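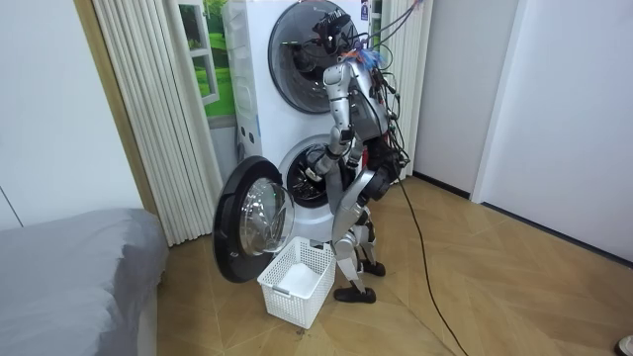 So I finally did the thing I've been threatening to do since October, and went through every piece of clothing I own to find out what I really wear. Not a big closet purge with trash bags and crying. I just wanted to know why I'm always doing laundry and still have nothing to put on in the morning.

It started with my brother-in-law Kevin (Kevin Mosquera, for those of you who remember the chili post). He was staying with us for a bit and asked, very politely, why there were jeans over the back of every chair in the apartment. I told him those were my "not dirty yet" jeans. He nodded the way people nod at a dog who's wearing a hat.

But I do think the not-dirty-yet pile is a real category! You wear a sweater for two hours to go get coffee and it can't go back in the drawer, but washing it would be silly. My grandmother had a hook behind the bedroom door for exactly this, one hook, and she put tomorrow's cardigan on it every night. I have chairs. I have a lot of chairs.

Anyway, I gave myself a rule. For a while, anything that got worn less than half a day goes on a hook, and gets worn again before anything new comes out of the drawer. I bought a rail of six hooks, put it up in the hall next to the bathroom (crooked, it's fine) and told everyone in the house that the chairs were now for sitting. My husband lasted until dinner.
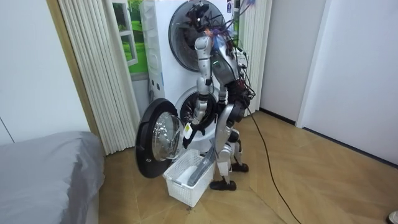 The first thing I noticed is that I was washing stuff purely out of guilt. A shirt would sit on a chair so long I'd lose track of whether it was clean, and then I'd throw it in just to be done with it. With the hooks I know, because if it's on the hook it's been worn once, and if I can't face wearing it again then it goes in the wash and that's the end of the discussion. I went from what felt like a load a day to something a lot more reasonable, and my black T-shirts have stopped turning that sad brownish gray.

The second thing is towels. Oh my gosh, the towels. I grew up in a house where a towel got used once and then went down the chute, and I carried that right into adulthood without ever giving it a thought. We now each have a towel with a color (mine's green, I called it first) and it gets used until I change them all together. The kids complained for one evening and then forgot there had ever been another way.

I talked about this with my friend Taras Kostiuk, who grew up with one tiny machine and five people sharing it, and he thought it was hilarious that I was writing a blog post about hanging up a towel. Fair. But he also gave me the best tip of the whole project, which was to turn jeans and dark shirts inside out when you take them off, so you never have to do it at the machine. I've been doing laundry for 20 years and I was standing there every single time with my arm up a pant leg!

Things that did not work: the sock system. I bought those little mesh bags, one per person, so the socks would stay together. They did stay together. They stayed together in a damp ball in the middle of the bag and had to be dried all over again. I've gone back to dumping them on the bed and matching them while I watch TV, and the singles live in a shoebox. If anyone has cracked this, please leave a comment, I'm begging you.

Also I tried making my own detergent from a recipe I'd saved ages ago. It clumped, and it smelled like a school hallway. We're back to the store stuff, though I use a lot less of it than I used to and can't tell any difference.

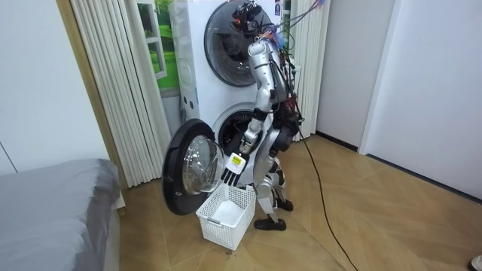
Laundry day, bottom door wide open.

Next up is bedding, which I've been putting off because our duvet is enormous and I get lost inside the cover. I've watched the video where you roll it up like a burrito and I don't believe a second of it, but I'm going to try it this weekend and I'll let you know how it goes.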